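4. Recording a demo set (PC teardown task)

Read section 3 first. Wrist camera has to be calibrated before any of this, if not the whole set gets tossed.

Before you start

Case side panel off. Power cord out of the wall. Loose screws off the table. Droller running on the logging PC, Tevitar arm in lead-through mode. Check free disk space – a full set is 400 demos and it adds up quick.

CAUTION: Keep fingers out of the linkages when the gripper is live. Lead-through mode does not turn off grip force.

Recording

1. Open a new session in Droller. Name it task, station, operator initials. No spaces, the exporter chokes on them.
2. Put the case down at a new angle. Not the same as last time. Tilted is good.
3. Bring the gripper to the start pose and wait for the green dot.
4. Press the pedal once. Recording is on.
5. Guide the fingertip into the case, slow. Stop short of the part, then close in.
6. Press the pedal again when the arm is back out. Recording off.
7. Tag it: good, partial or bad. Do it right away, you wont remember later. 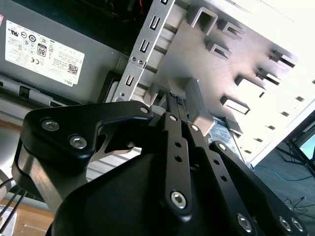

Keep the bad ones. Boychuk trains on failures too and it needs them tagged, not deleted. Only delete if the pedal was hit by accident.

Note: Steel panels throw glare into the wrist camera. If the bright side of the case washes out, turn the lamp, not the exposure. Exposure stays locked for the whole set.

Note: Take a break every 2 hours. Tired hands make jerky paths and the model copies them.

CAUTION: Never push the arm against the sheet metal. If it binds, pedal off, back out the way you came, tag it bad.

Swapping cases

Change to a diferent case model after every 3 sessions. Same case all day = a model that knows one case.

If something goes wrong

Error 291 – dropped camera frames. Unplug the camera hub, plug back in, restart Droller. Demo in progress is lost, redo it.

Pedal does nothing – check the session is open. Usually that.

Upload to Grilura at end of shift, see section 5. Leave the logging PC on.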